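Casach Tennis Club: autumn progress report to the Jolach Fund
2024-10-03

Hello again, and sorry this is a few days behind the date on the form. The courts have been busy and so have I, and I kept thinking I'd wait for one more session so I could put it in. So it's all in, up to the end of September.

You gave us 2,000 pounds in the spring to get a beginners' doubles programme going on the two back courts, with a bit set aside for balls and for getting a few of us through the coaching course. The short version is that it's going well, the money has mostly gone where we said it would, and there's one thing I'd like to change, which I'll get to.

We had 26 people sign up for the first block. I'd put 20 on the application and thought I was being cheeky! Not all of them stuck with it (summer holidays did for a few, and one knee), but 19 were still turning up in the last fortnight, and most of those have put their names down for the winter. What's pleased me most is how mixed it's been. We've had teenagers partnering people old enough to be their grandparents, and the older ones are generally better at the net, having worked out that you don't need to run if you're standing in the right place.

I'd planned to spend the first few weeks on serving. That was a mistake and I dropped it after two sessions. Beginners get fed up with serving very quickly, and doubles is much more fun if the point starts, so now we feed the ball in from the baseline and let them play. Serving gets ten minutes at the end, when everyone's warmed up and a bit silly, and it's come on faster that way than it did when I was being strict.

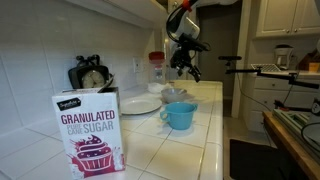

The other change was to the pairs. I started by matching people by standard, which sounded sensible on paper and made for some very quiet evenings. Now we draw partners out of a hat and swap every four games. You do get the odd lopsided score, but people talk to each other more, and they've started calling for the ball, which I'd been nagging them about since May.

On to the match against Ala, which I know you asked about. We took three pairs over in September for a friendly and lost it, fairly comfortably if I'm truthful, though our third pair dragged theirs to a tie-break and had a set point. They netted a volley on it and still came off beaming. Ala have a proper indoor hall and play all year, so I wasn't expecting miracles. They've offered us a return match in the spring and I've said yes.

Money. The balls came in under what I'd budgeted and the coaching course came in over, so those two more or less cancel out. Court hire at Dankwa for the wet weeks was more than I'd allowed for. It was a rotten July and we moved indoors four times, where I'd planned for two. I've covered that from the session fees, and the full sheet with receipts is attached to the email. The only part of your grant we haven't touched is what was put by for the second net. The old one on the far court has been restrung and the winder's been freed up, and it's holding its height nicely.

So that's the change I'd like to ask for. Could we move the net money over to indoor hire for the winter block? Dankwa will let us have the early evening slot from November if we book the lot in one go, and it would mean we don't lose everybody between now and March, as happened last year. If you'd rather it stayed on the net, that's fine and I'll go ahead and order it, but I'd need to know by the end of the month either way so they can hold the slot.

Still to do before the next report: finish the second half of the coaching course (two of us are booked on), sort out some decent left-handed loan rackets (yes, I know, I have been told there's no such thing, I mean smaller grips), and get the floodlight timer on the back courts looked at. It went off during a deuce game last week and the language was shocking.

Do come down and have a hit if you're passing. We've plenty of spare rackets and you'd be put straight in the hat with everyone else.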